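ピクニック用食器セット 撮影ギャラリー

Pladlow 樹脂食器シリーズの色見本を兼ねた記録ページ。品番2949は在庫限りの扱いとし、次回の更新は8月を予定する。色名は Vanberg の呼称に合わせず、当ページ独自の一般名で表記した。画面の設定により実物と色調が異なる場合がある。

背景布の選定
白布と灰布では淡色の樹脂の縁が沈むため、彩度の高い無地の布を優先する。布は事前に蒸気アイロンをかけ、折り目を取ってから敷く。机の端から垂らす長さは27センチ程度。
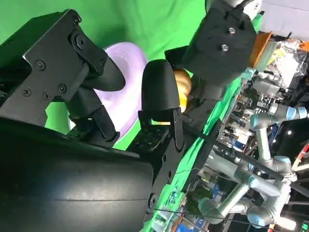

紫系の器は、青系と赤系の中間にあたり、照明の色温度の影響を受けやすい。当ページでは昼白色の灯具2台で統一し、自動補正は使用しない。ラベンダー色の品を明るい緑の布に合わせると輪郭の分離がよく、艶のある面には白い反射が入る。反射を抑える場合は灯具に拡散紙を1枚追加する。黄橙色の小物を近くに置くと、紫の色みの偏りを判別しやすい。

半透明品の扱い
淡緑の半透明カップは、同系色の布の上では縁の判読が難しくなる。形状の確認を目的とするカットでは布を白に替え、側面から光を当てる。透明の袋に入れた品は、しわの反射で中身の色が読み取りにくいため、色見本には使用しない。

橙色の品
縁が平らな形状のものは、真上からのカットでは高さが伝わらない。斜め上からのカットを基本とする。

収納と洗浄
色移りを避けるため、濃色と淡色は分けて重ねる。間に Contreras の薄紙を挟む。洗浄は中性洗剤と柔らかいスポンジで行い、研磨剤入りのものは使わない。Skinilell の布巾で水滴を拭き取った後、棚に戻す。

更新日 2026/05/07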